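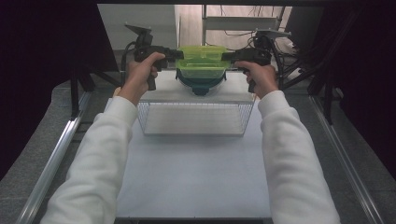 ## The container shelf, one piece at a time

We own too many plastic containers. I say "we" because Till Reinholz brings them home and I find somewhere to put them, a division of labor neither of us ever agreed to. In September I cleared the shelf onto the white worktop and started sorting. What follows is a small gallery of the results, with notes for anyone who has ever opened a cupboard and been hit by a lid.

**Lime green over teal.** The green part is see-through enough to hint at what's inside, the teal part has a rounded bottom, and the whole thing refuses to stack with anything we own. Till calls it the Colow, after a shop he says he bought it from. I have never found the shop. The white wire basket under it is the one item in the house that does exactly what I ask of it, so naturally we only have the one.

**Teal lid, white body.** A lid with a tab on the side, which puts it in the top 12 of our collection for good manners. Lids without a tab get opened with a butter knife in this house, and the knives are starting to show it. 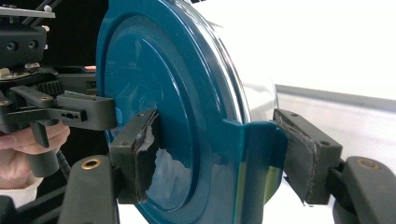
I gave this color family its own spot on the shelf, 30 inches wide, and felt very grown-up for an entire evening. Then Till asked where the big teal one had gone - the other big teal one - and we were back on our knees in front of the cupboard.

Final tally: 18 lids with no container, kept "just in case." I proposed the recycling bin. Till proposed a second shelf. The second shelf goes up next month, and he has already picked out a few things to put on it.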